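Network patching kit for a small server room: is the standard finger set sufficient?
Posted by Chaltu Wubshet, 2025-11-06

Our institution is considering the Skondon patching kit for a single arm. The supplier quotes 2,000 with the standard fingers and 200 for a spare pair. May I ask whether the standard set is suitable for network plugs, and whether the lining lasts?

Valtteri Manninen
It depends on your racks. Please ask Skondon.

Maya Hamdan
We have had the kit under review at Bakora since October. The standard fingers are adequate for booted cables -- plain plugs without a boot are less secure. The lining does fray, and one spare pair should be included in the order. Cables near the mounting plate should be tied back before each session. Our pictures may assist.
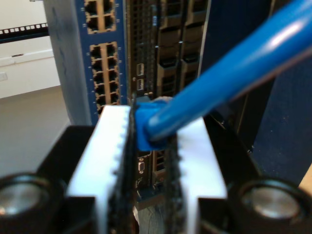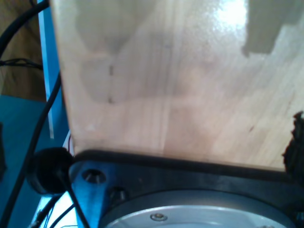
First picture: blue cable held by its boot in the fingers, switch behind. Second picture: mounting plate and flange, with cables to the left.

Nahom Moges
Allow 18 working days for spares.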